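4.3 Checking the views before a planning run

Do this check each time you load a new room or change a camera mount in Stamitz. It applies to simulated rooms only. Bench set-up is covered in section 6.

1. Load the room file and wait for the status line to read Ready. Do not press Play yet.

2. Open the Views panel. Turn on both body views and one gripper view.

3. Set all views to the same scale. If a body view shows only floor, reset the head tilt to its default value and reload.

4. In each body view, make sure you can find both arms. Parts of the robot's own body along the bottom edge are normal. The self-filter removes them before the planner sees any points.

5. In the gripper view, make sure both fingers are visible. The planner uses the gap between them to line up the final approach.

6. Press Hold. All joints stop and the views stay live.

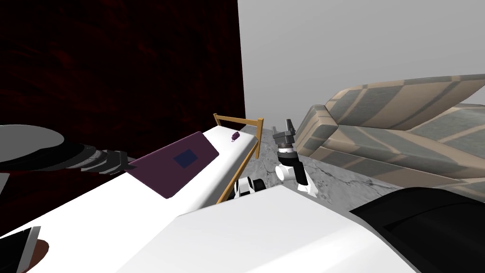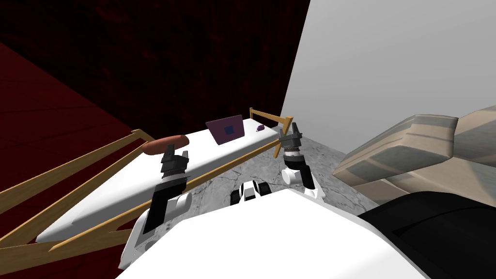
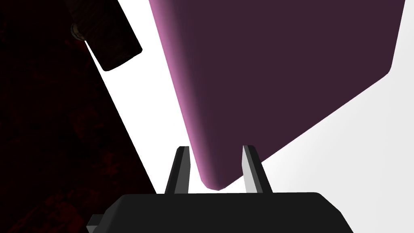 Figure 4-2. Simulated views in the bedroom test room. First and second: body views with both arms visible. Third: gripper view, with a purple object close to the fingers.

7. Click the object you want in one of the body views. Stamitz marks it in every view where it can be matched. A large flat surface may fill most of a gripper view at close range, so always pick from a body view.

8. Open Planning > Obstacles and add the furniture. Thin rails and posts are easy to lose at the default voxel size. Set Voxel Level to 2 for any room that has them.

9. Click Plan Only. Step through the path with the arrow keys and watch the forearm and wrist as well as the fingers.

10. If the path is clear, release Hold and click Run.

Note: Dark, mottled walls can leave holes in the depth map. Small holes are harmless. If one touches the object you picked, move the head a little and repeat step 7.

Note: The two arms are planned one after the other by default. To plan them together, turn on Joint Mode - this takes longer and uses more memory.

Caution: Do not edit the room file while Hold is on. The planner keeps the old obstacle list until you reload.

If Plan Only stops with error 59, the start pose is in collision. Back the arm away with the jog keys and try again.

Section revised 20/05/2020 by Hoi-yan Su. Obstacle settings checked by Hok-lam Chien.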